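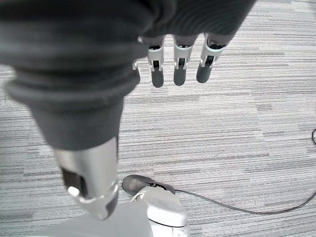 Robot hand over a computer mouse on the carpet, seen from the wrist. Photo: Wirnex

Wirnex has released a second batch of recorded hand movements for training its grasping model, the company said on 8th July. The batch holds 473 recordings, up from 209 in the first, all made with everyday objects and labelled by grip type.
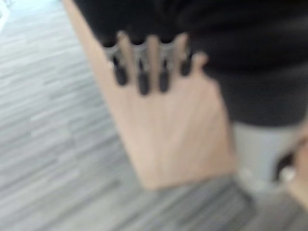 Blurred footage is kept and flagged, said Haruna Ueda, who leads data collection. "The model has to cope with fast motion, so we grade those recordings separately." Each file pairs wrist camera colour video with finger joint positions. A third batch is planned for November, with a target of 763 recordings.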